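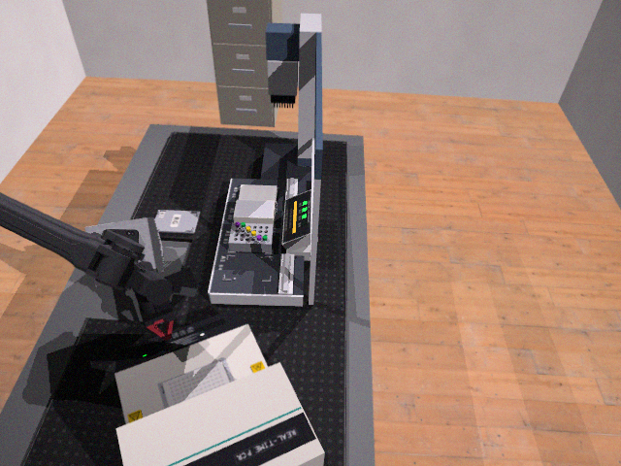 How often does a pipetting robot need looking after?

At the Mollico lab it gets ten minutes every morning and a longer session once a month, and the short one matters most.

I got to tag along for the morning one when I visited in November, and I had such a good time that I've bored everyone at home with it since. Mollico runs one cell, nicknamed Kakakhel, with a liquid handler, an arm that carries the plates over and a real-time PCR machine at the end of the line. The whole thing lives in two places: on the bench, and in a simulated copy on a computer, where they try every change first. I asked if that was overkill and got a very firm look!

The routine goes like this. Wipe down the deck, check that the plates sit square in their corners, then send the arm to its home spot and back 6 times, slowly. If it drifts, they re-teach the position before anything with liquid in it moves. The pipetting head gets a test with plain water on a little scale, and the number goes in a paper notebook (yes, paper – I loved that).

My favorite part was the gripper. The pads wear smooth, and a smooth pad lets a plate slip just enough to miss the block in the PCR machine. They swap them every 1000 moves. The counter said 747 when I looked, so I didn't get to see a swap, but somebody handed me an old set and you could feel the shine with your thumb.

The lid is the other fussy thing. It has to be all the way open before the arm comes near, and they told me about a bad afternoon when it wasn't. The repair took a new hinge, shipped over from Irkard, and a whole lot of waiting.

We finished with coffee and a peek at the spare parts drawer, which is labeled better than my entire house. Visits start at 10 and you need to sign up ahead. Parking is behind the Arow building, and the door is on the left side.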